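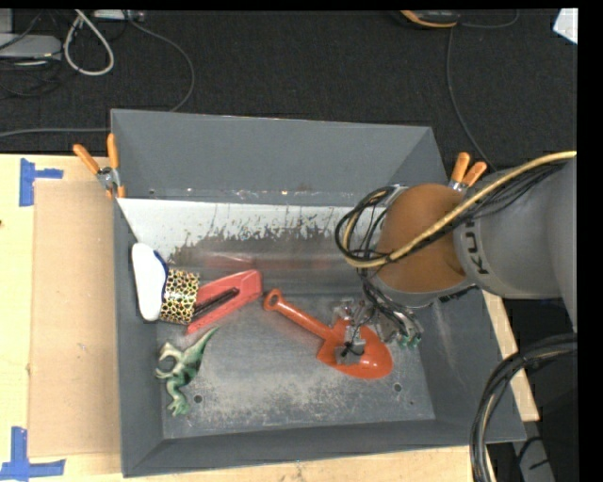

Household Economics, Kitchen Division

Every family runs a small economy, and most of them run it about as well as a country with three currencies and no central bank. Mine certainly did. What follows is what I've picked up from fourteen years of keeping a kitchen solvent in Akdale, where the price of eggs is discussed the way other towns discuss the weather.

1. Find out what you spend before you try to spend less

Keep the grocery receipts for one month. February is good for this: it's short and there are no major feasts in it. I did ours and got $895, against the $600 I would have sworn to in court. A good part of the difference was cheese. Don't change how you shop while you're keeping receipts, or you'll end up with an excellent record of somebody else's habits.

2. Publish a price index

The government has one and so should you. Take an index card, write down fifteen things you buy constantly, and put the usual price beside each. Tape it inside a cupboard door. When the store announces a sale on coffee, consult the card. Half the sales in my neighborhood turn out to be last month's regular price wearing a yellow tag.

Leave off anything you buy less than once a month. My first card had saffron on it.

3. Unit price, always

The little number in the corner of the shelf label is the one that counts. The big box is usually cheaper by the ounce, and sometimes it very much isn't, and the store is in no hurry to point out which. Check that the two labels use the same unit. I once compared a price per pound with a price per quart for some time before asking my wife.

4. Hold strategic reserves, but small ones

Rice, dried beans, oil, flour, canned tomatoes. Two of each: one open, one waiting. When the waiting one gets opened, it goes on the list. Anything past two is speculation. In our second year here I cornered the local market in chickpeas, and the price then did nothing at all for eighteen months while we ate chickpeas.

Flour goes in a jar with a tight lid. Whole wheat goes in the freezer if you have the room, as the oils in it turn.

5. Tax the leftovers

Friday-night-style fridge cleanouts never worked for us. A leftover shelf did. Top shelf, front, nothing else allowed on it. Whoever wants a snack has to look there first. Soup keeps three or four days, cooked rice about the same if it went into the fridge promptly. Write the date on a strip of masking tape. Memory is not a reliable statistical agency.

6. Watch your energy imports

Lids on pots. Kettle filled to what you need. Let the food cool a little before it goes in the refrigerator, but don't leave it out past two hours. If the oven is on for a roast, put potatoes in with it, and tomorrow's squash too. Pull the refrigerator out twice a year and vacuum the coils, and prepare yourself emotionally for what's back there.

7. Beware of capital investment

A bread machine pays for itself if you bake in it every week. Ours baked eleven loaves and retired. Before buying any appliance, borrow one for two weeks. Adelino Rocha, two doors down, has lent me a pressure cooker, a dehydrator and a pasta roller, and only the pressure cooker made me want my own.

8. Report results, gently

At the end of the year our grocery total had dropped by $1,426. I announced this at dinner. One child asked whether that meant we could have the good cheese again, and the motion carried three to one.

Next month: dish soap, and how far it can be watered down before people notice.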